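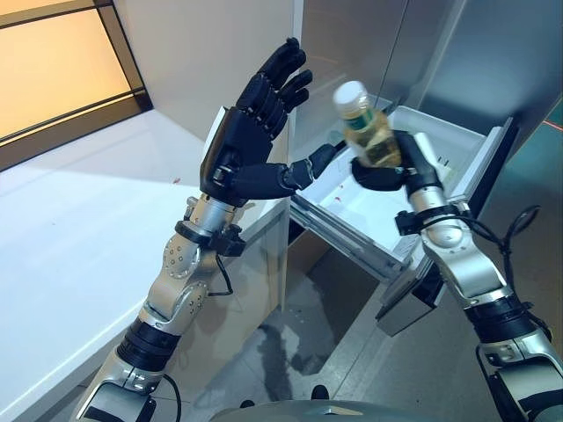

Home | Stories | Poems | Submissions | About

The Rerkbridge Ferry Book

Print this story | E-mail this story

My aunt left me a hundred and something library books' worth of overdue fines, a tin of buttons and the visitors' book from the Rerkbridge ferry. The fines I paid (well, most of them). The buttons went to my neighbour. The visitors' book I took to bed with a cup of tea, meaning to flick through it for five minutes, and I was still going when the magpies started up.

You have to understand that the ferry at Rerkbridge crosses 188 metres of brown river and takes longer to load than it does to get over. People sign the book out of boredom. They write things like "Lovely!" and "Bit windy" and "Where is the toilet". And then, on page 77, in green ink and very neat, somebody had written: Brendan Ó Flaithearta, going over for good this time.

For good! Who writes that in a visitors' book?

I turned the page and there he was again, a week later by my reckoning. Brendan Ó Flaithearta, back for the kettle. Then again. Back for the dog. Back because the dog wouldn't settle. My aunt had pencilled a tiny tick beside each one, the way she ticked off her groceries.

So I rang Tyson MacDonald, who drove the ferry for years and now grows tomatoes in Gosselin and doesn't like the phone much.

"Green ink," I said.

"Oh, him," said Tyson. There was a long gap, and I could hear a hose running. "He was sweet on your aunt, you know."

I did not know. My aunt wore a raincoat in all seasons and ate her tea standing at the bench. I'd never pictured anybody being sweet on her, and I felt a bit rotten about that, sitting there in her old dressing gown.

"And was she sweet on him?"

"She never charged him," Tyson said. "She charged me, and I was driving the thing."

He had to go after that, on account of the hose.

I kept reading. Brendan crossed all through that autumn and winter, and his excuses got worse. Back for a spoon. Back to see if I left the gate open. Back to see about the weather on this side. In January he wrote only his name, and beside it, where the tick should have been, she'd put her own initials. After that the green ink stops, and so do the ticks. There's a family from Sesitz with terrible handwriting, and a man who drew a fish, and then nothing but blank lines to the back cover.

I went down there on the weekend. The ferry's still running — it's painted a different colour and there's a machine for the tickets — and I stood at the rail with the book under my coat, feeling silly. It was cold and the river smelled of mud. On the far side there's a track going up between the gums, and a letterbox made from an old milk can, and I walked up as far as that.

There were two names on it. The paint was nearly gone, but I could tell it had been green.

I didn't know she'd ever had another house. I had a look for the gate, found it open, and shut it behind me.

Contact us | Copyright Rerkbridge Story Page | Back to top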